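I have an opinion about glass lids, and since it came up again at dinner and I got talked over, I'm putting it here where Osvaldo can't interrupt me. A pot should have a lid you can see through. Every pot, even the ugly ones.

My own cooking is nothing fancy, mostly things with tomato in them, and the lid does half the work.

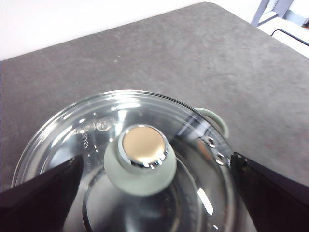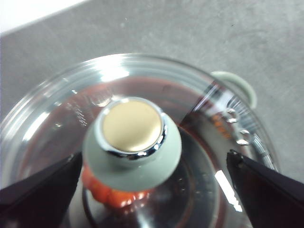
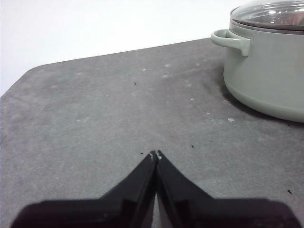 Osvaldo Bezerra is a steel lid man. He learned from his grandmother, who had one heavy pot with one heavy lid, and he says a good cook listens. You hear the simmer change, you turn the heat down, you don't need a window. Fine! I love that for him. But I've eaten at his place, and I've also scrubbed the bottom of that pot afterward, so somebody wasn't listening very hard.

What I like about glass is that it leaves me alone. With a metal lid I'm up every 5 minutes to peek, and every peek lets the steam out, and then the sauce takes forever and I get grumpy and eat crackers. With glass I just glance over while I'm chopping or reading the mail. Is it bubbling? Great, back to my mail.

Now, the complaints. Yes, glass fogs up. Give it a little shake and you get a clear patch. Yes, it's heavier to wash and it makes a horrible clank in the sink, and I did break one back when I lived in Busdale (it slid off the drainboard, totally my fault, and I was finding bits of it until I moved out). And the knobs! So many lids have a mean little knob that you can't grab with a towel around your hand. I want one that's wide enough to hold on to, and I'd rather have a nice knob than a nice pot – I'm serious, the knob is the part you touch.

Maiara Rezende thinks we're both being silly and that a dinner plate on top works just as well. She has cooked for 12 people that way, and the rice was perfect, so I don't have a good comeback yet. I still wouldn't want to be the one lifting the plate.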